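Home | Posts | Kitchen stuff | Robots | About | Older

Can it do the dishes yet

Print this | E-mail this to a friend

Quick one, I have 7 tabs open and dinner on. People keep asking me if they should hold off on a new dishwasher because a robot is coming. No. Buy the dishwasher.

Longer answer. Spent most of October reading up on home robots and poking at simulated kitchens, which is where a lot of this gets tried first. Makes sense. Virtual mug falls in the virtual sink, you hit reset. In my kitchen you get the broom.

What I wanted to know was dull stuff. Can an arm work on a normal counter, with the sink right there and cabinets hanging over it? Can it get at the small things next to the big things? Coffee corner is a good test I think. Mine is a mess by 6 every morning. Machine, pods, spoons, somebody's vitamins. Reaching down to a little yellow thing on the marble with a coffee machine standing just to the right is a fair bit harder than waving around in open space. 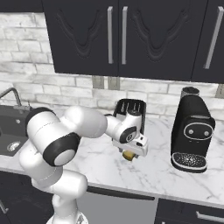

What I'd pay for

Wiping down. Emptying the dishwasher. Putting the toaster back where it lives. That's my list, and I would pay real money for it, though not what Brovent wants a month for their "home helper plan" (200, and you still load the thing yourself!!).

Toasters are sneaky. Smooth sides, not much to hold, crumbs out the bottom if you tip it. I grab mine with two hands and don't think about it. Two fingers on an arm have to find a spot on the side and work from there, without sending it into the wall or off the edge. And then theres the small stuff lying right under it, which I would just sweep aside with my wrist.

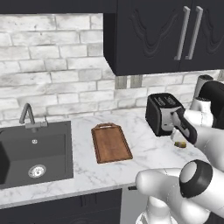

Gripper against the side of the toaster, cutting board still out.

So where are we. Shop floor, way ahead. A guy at the Curnley plant told me their packing line arm does one move all shift and does it fine. Same box, same height, same light. My counter has never been the same twice. Segura is talking about a kitchen arm for renters, clamps to the counter, no price yet. Mestlow has a long page on theirs and I read all of it and still dont know if it can open a drawer.

My guess is wiping comes first, then fetching, and dishes way later. I am keeping a list of chores, 32 so far, and will cross them off when I see one done start to finish in a real house. Nothing crossed off yet. Will post the list when I've typed it up properly.

Rice is boiling over, got to go.

Print this | E-mail this to a friend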